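Kadside Institute of Technology
Automation in Everyday Work
Course handout, Unit 4: Can machines do the chores yet?

Purpose of this unit

Students should leave this unit able to judge a claim that a machine "can do" a household or shop-floor task. The reading is drawn from the unit workbook, chapters 2 and 4. Bring the workbook to the seminar.

4.1 What counts as doing a chore

A chore is seldom a single motion. Tidying a room calls for finding things, deciding where they belong, picking them up and setting them down without harm. A machine in a factory is usually given the same part in the same place each time. A home offers no such help. For this course, a task is considered done only when a person does not have to step in before, during or after it. 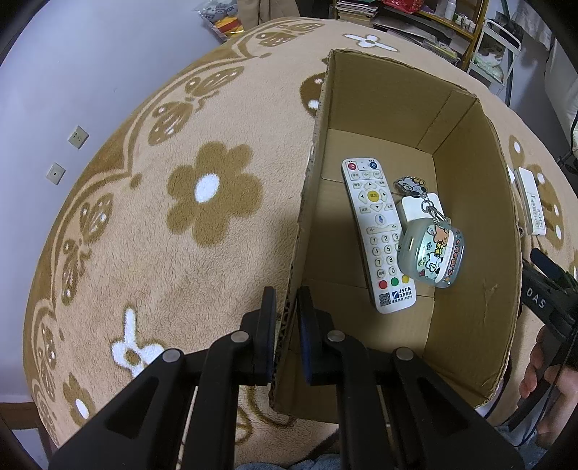

Packing and unpacking are among the first chores that developers attempt, both at home and in the warehouse. The motion appears simple, yet contact is hard to avoid. A cardboard wall may bend under light pressure, and objects at the bottom of a box often overlap. Where an earphone case rests on the lower edge of a long remote control, the order of removal matters: taking the remote first may drag the case along with it. A charm on a metal ring adds a further difficulty, as it can swing or catch during the lift. Students should note that a gripper with one finger inside the box and one outside is placed to hold the wall, and that steadying a container is a separate skill from emptying it.

4.2 How results are reported

The Prudico exercise, used in this course for comparison, lists 3653 attempts at sorting small goods into boxes. Of these, 262 were stopped by an operator. The record does not say how many of the remaining attempts ended with every item in the right box. Students are asked to consider what may and may not be concluded from such a record.

The Timmermans workshop notes take a stricter view and mark an attempt as failed if any item is dropped, even when it is picked up again. Neither method is wrong. They answer different questions, and the two sets of results must not be placed in one table.

4.3 Small objects and soft surfaces 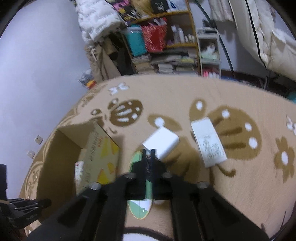 Kadside Course Handouts, Volume 2, page 262

Small, hard items are in general easier to hold than cloth or loose bags, provided that the fingers close on flat faces. A white cube tilted between two fingers shows the limit of this rule, for an object held at an angle must be turned before it can be set down squarely. Carpet makes the final placement less certain than a bench top would. A printed pattern may also confuse a vision system that was trained on plain surfaces.

Shop floors share some of these problems. The Oline packing line, discussed in the seminar, runs without help for about 4 hours when carton sizes are fixed. Mixed cartons still require a person at the station.

4.4 Preparation for the seminar

Choose one chore from home and one from a workplace. Write out each step, marking those that need judgment and those that need only motion. State where a person would have to step in. Submit both lists at the start of the session.

Terms to know: grasp, placement, intervention, clutter, success rate.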